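Replacing laces on white sneakers - how do you get them even?

Posted in Clothing and Shoes, Saltdale Community Help

Wyn Gape
Hello everybody. I want to put new laces in my white low-top sneakers and I have a problem every time. One end finishes long and the other is too short to make a bow. Also the tongue slides to the side when I pull. I bought laces of 100 cm, but I am not sure if this is the right length. Is there some good method, or must I only be patient? My mum says I pull too hard. Thank you for your help.

Trurenell
Hi Wyn, I had the same trouble with my pair. Do it on a bench and not on your knees, with the toes pointing away from you, so your left and right stay the same as when you wear them. Keep the two shoes next to each other and you can compare them while you work.

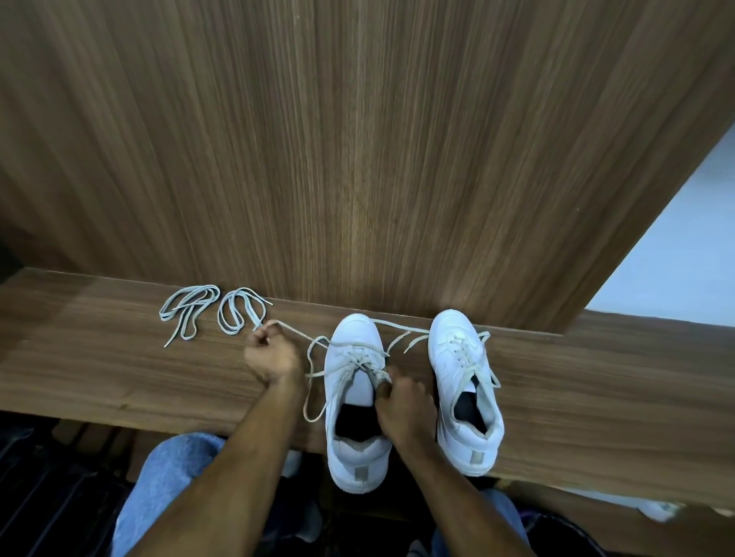
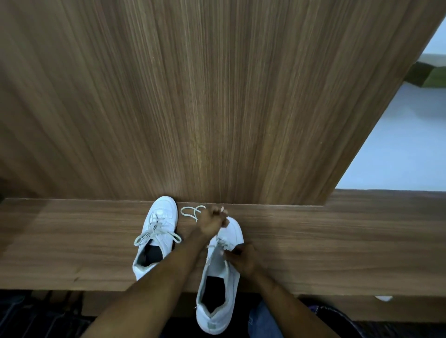
Start from the two holes nearest the toe. Put the ends through and hold them up together before you make any cross. If they are not equal now, they will never be equal later. Then cross one time, pull both sides softly, and continue to the next holes. Do not tighten everything at the end from the top, it is better to go row by row with the fingers under the lace. Hold the tongue in the middle with your thumb when you do the first 4 rows.

About the length, count the pairs of holes. With six pairs I use 120 cm, and 100 was too short for me - but my feet are quite wide. If your old laces are still good, measure them first.

Pumphrey
just buy the elastic ones mate, never tie again

Killetti
I agree with Trurenell about the toe. Please check also that the lace is not twisted, flat ones look bad when they turn over. I wash the old laces in a small bag with the towels and they come out fine.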